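Keeping the Two-Arm Cell Running

Hadiza Effiong has looked after the two-arm cell at Wellusau since July. The job it does is simple to say: the arms pick up hats, turn them and put them where they belong. Her part is mostly done before anything moves.

"I start with the fingers," she says. "Fabric is harder on them than people think. You get dust on the pads, you get chips along the edge, and one morning a cap slides out that was fine the day before."

She wipes the fingers every 6 hours of running and swaps a pair when the two tips no longer meet evenly. A swap takes her 8 minutes. Then she closes them slowly on a single layer of cotton and pulls by hand.

Belmiro Bragança, who wired the cell, worries more about the cables. Each arm has a purple one running from the wrist back to the base, and he leaves a wide loop in it on purpose.

"If you tie it down tight it looks neat and it fails at the connector," he says. "We lost one that way after 23 days. Now I move the wrist to both ends of its travel and watch the loop - if it pulls straight anywhere, I give it more."

The arms share one black rail at the front edge. Bragança checks the bolts with the power off, left base first, and writes the result on a sheet taped to the cabinet door. Effiong would like that sheet on a computer. He would not.

They agree on lint. "It gets everywhere," Effiong says. "I vacuum the table before I touch the calibration, and I do the rail last."

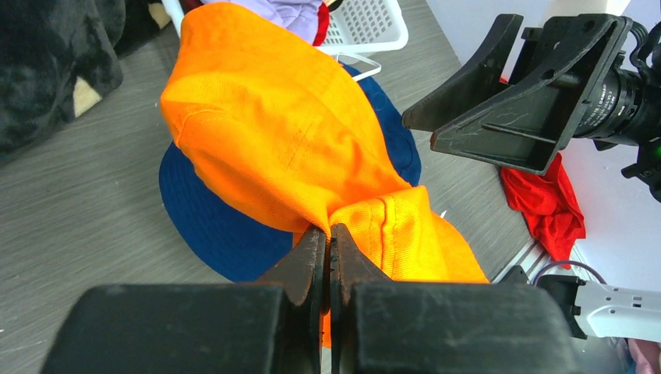
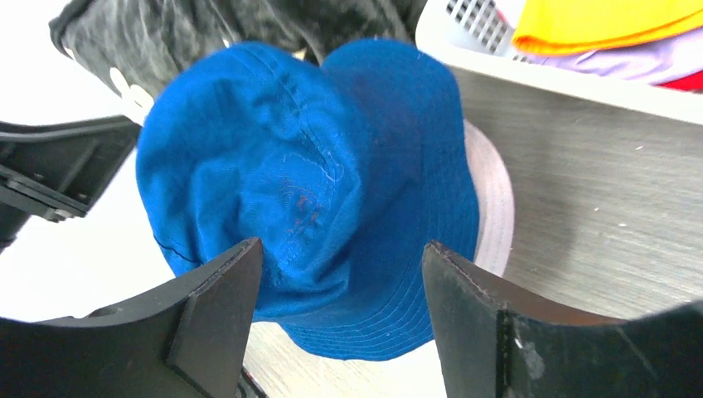
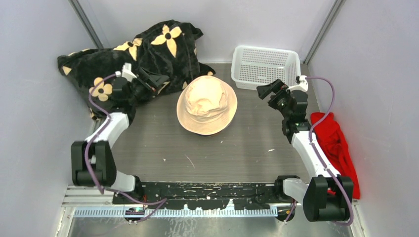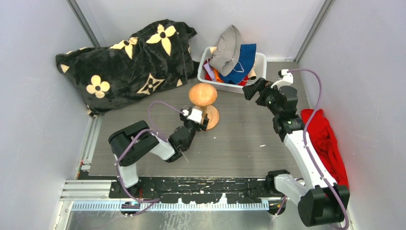 The hat cell at Wellusau. In the last picture, the left gripper is at the wooden stand.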